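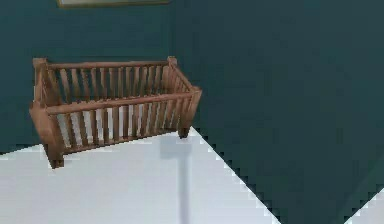

8/25/26. Plums, second picking

Up before six. Picked until the sun got over the neighbor's roof and then had to quit because the wasps were up too. The near tree is close to done. The far one has another week in it, maybe more on the north side, where the fruit is still tight and a little green at the stem end. I got stung once on the wrist, through the cuff. Put baking soda on it and kept going for a bit, one-handed, which was slow.

These are the Foltitz plums, the small blue ones with the gray bloom. They were planted before we bought the place and I didn't know what they were for the first two years. I thought they were just bad eating plums. They are sour until the skin wrinkles at the neck, and then for a few days they're very good, and then they drop. All the work is in those few days.

June was dry and I expected small fruit. It is small. The taste is better than last year, though, when it rained all through the ripening and half of them split on the branch. I'd take dry over wet if I had to pick.

Weighed out the first batch on the kitchen scale and wrote the weight on masking tape on the pot lid. Last year I wrote it on the back of an envelope and threw the envelope out with the mail.

Stoning

Did the stoning at the counter with the radio on. The ripe ones come open with a thumb. The less ripe ones need the knife all the way around and then a twist, and the stone sometimes brings half the flesh with it. I put those in a separate bowl for sauce. My thumbs are brown already and will be until the middle of September.

Tried leaving the skins on for the whole batch. The old church cookbook from Esthorpe says to slip the skins and cook them in a cloth bag, and I did it that way twice and couldn't taste a difference. It also took most of an afternoon. The skins melt down if you cook the plums with a little water before the sugar goes in. If you put the sugar in first they go tough and curl up like bits of tape. I learned that with the first batch I ever made and we ate it anyway.

Kept the stones to dry on newspaper in the garage. I don't have a plan for them. 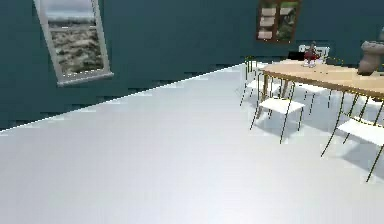
Trip to Civbridge

Ran out of lids at noon. I had plenty of jars and one sleeve of lids, and I was sure there was another sleeve behind the flour. There was a box of birthday candles behind the flour.

Drove to Civbridge on Route 844. They have the shoulder torn up again past the grain elevator and it's one lane with a flagger, so I sat there with the windows down for a long time. The hardware store had wide mouth lids and no regular. The grocery had regular, at the end of the aisle with the pectin, and the price is up again. Bought two sleeves. Also bought sugar, vinegar, onions and a bag of ice I didn't need.

Looked at a Nakpan while I was in the hardware store. It's the wide preserving pan with the sloped sides, and they had one out on display. I'd like one. A wide pan boils down faster and I'm using the soup pot, which is tall and takes forever. But it's a lot of money for something I use one month of the year, and I don't know where it would live. Left it there. Thought about it the whole way back behind the gravel truck.

First batch

Cooked the first batch when I got home. Plums and water until soft, then sugar, then a hard boil, stirring the whole time toward the end. Skimmed it. I did the cold plate test and it ran, gave it a few more minutes, and then it wrinkled when I pushed it. Filled the jars, wiped the rims, processed them. Every lid went down except one, and that jar is in the fridge for us.

The color is right this year, dark red going to purple. Last year's was closer to brown. I think I let it go too long, trying to drive off all the rain in the fruit.

Ate toast with the scrapings for lunch at three o'clock.
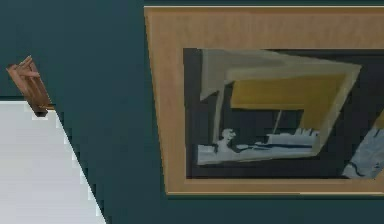 Do plums for jam need to be fully ripe?

Mostly ripe is better. A few firm ones in the pot help it set, and if they're all soft the jam stays loose unless pectin is added.

I should copy that onto the inside of the cupboard door, because I look it up every August.

Second batch and supper

The second batch was chutney, with the split and half-stoned ones, the onions, vinegar, raisins, brown sugar, mustard seed and a piece of ginger that had been in the drawer too long but was fine inside. The recipe is on page 247 of the big preserving book, which falls open there by itself now. I cut the sugar back and left out the cloves. It smells sharp enough while it cooks that you need a window open, and it was hot outside, so I was trading one thing for the other.

It caught on the bottom once when I went to see about the hose. I moved it to the other pot without scraping and it tasted all right. The first pot is soaking.

Supper was eggs and the last of the green beans. Didn't feel like cooking anything else.
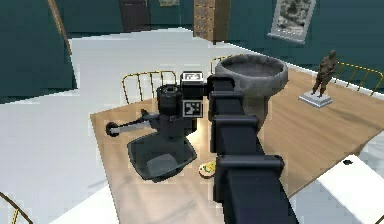 Table with the gray tray and the small round plate.

Night

Jars are cooling on towels. I labeled the jam. The chutney can wait for tomorrow, and shouldn't be opened before October in any case.

Left to do: stone what's in the second bucket, wash the jelly cloth, take the ladder around to the far tree. Call about the gutter. If it stays dry I'll pick again the day after tomorrow and freeze those in halves for pies. The freezer needs clearing out first. There's still rhubarb in there from last spring.

Back is sore. Wrist has gone down. Bed.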